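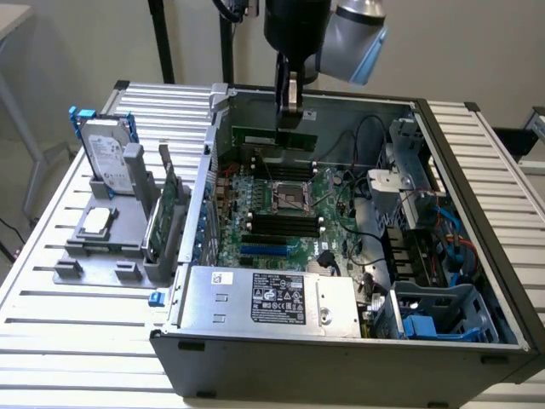
Chapter 3
Three Nights and Out: Writing the Short Serial

I watched my first three-part drama on my aunt's couch with a fever and a bowl of dry cereal, and I missed the middle part completely. I slept right through it! When I woke up for part three, the nice neighbor was in handcuffs and the wife was living in a different house, and I still followed nearly all of it. I've thought about that a lot since I started teaching. Was the middle that thin, or was the ending that well built? (I've rewatched it. The middle was thin.)

So this chapter is about the short serial, and mostly about part two.

In Chapter 2 we looked at the long-running series, where you can park a character in a hospital bed for a month and go do something else. You can't do that now. A three-parter with commercial breaks gives you a little over two hours of story, close to a feature film, but with two big holes in it where your audience goes off to bed and talks about you.

We'll be working from one serial the whole way through, Clirier, which was first shown in the year 2000 and which I picked partly because I love it and partly because the scripts are short. It takes place in a ferry town called Kirkegaard over a wet week in July. A harbor pilot runs a boat aground, a deckhand dies, and the deckhand's mother takes a job cleaning the pilot's office. That's the setup, and you get all of it before the first break.

Figure 3.1 shows up here, and then we'll get going on how the parts are divided. 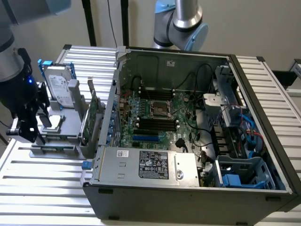 Figure 3.1. A desktop tower on its side with the cover off, and two robot arms.

Look at the page counts first. The shooting script for all of Clirier has 108 scenes, and you'd think they'd be split evenly. They're not even close. Part one burns through them like crazy, little half-page things, people getting in and out of cars. Part two slows way down. The mother and the pilot have one conversation in his kitchen that goes on for eleven pages, and in my opinion it's the best thing in the whole serial.

Why slow down there? My own feeling is that viewers who come back on the second night have already said yes to you. They don't need another boat crash. They want to sit with these two people and get worried.

Dastetti, the company that made it, wanted that kitchen scene cut in half. You can see the shorter version in the early draft, and I've put both in the readings for this chapter. Please read them out loud, with a friend if you can find one who'll put up with it. The short one gives you the same information and it's over before you've started to squirm.

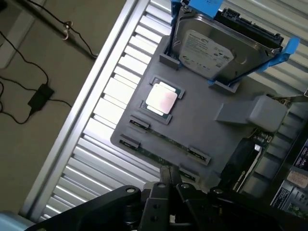

Figure 3.2. Hard disk drive on a gray tray, with blue tape.

A few terms before we go on. A carry is any question you leave open at the end of a part. A drop is a question you opened and forgot about (we all do it). A hinge is the scene after which your lead can't go home again, and in a three-parter I like it late in part two, though you'll meet writers who put it at the very end of part one and do just fine.

Before you start Section 3.1, do this warm-up. Take a story you already know well and write the last 100 words of part one and the first 100 words of part two. Don't plan the rest. If you're stuck for a story, use Clodar, the family bakery saga from the end of Chapter 2, and break it on the night of the fire. Keep your pages, messy as they are, and have them next to you when we get to carries.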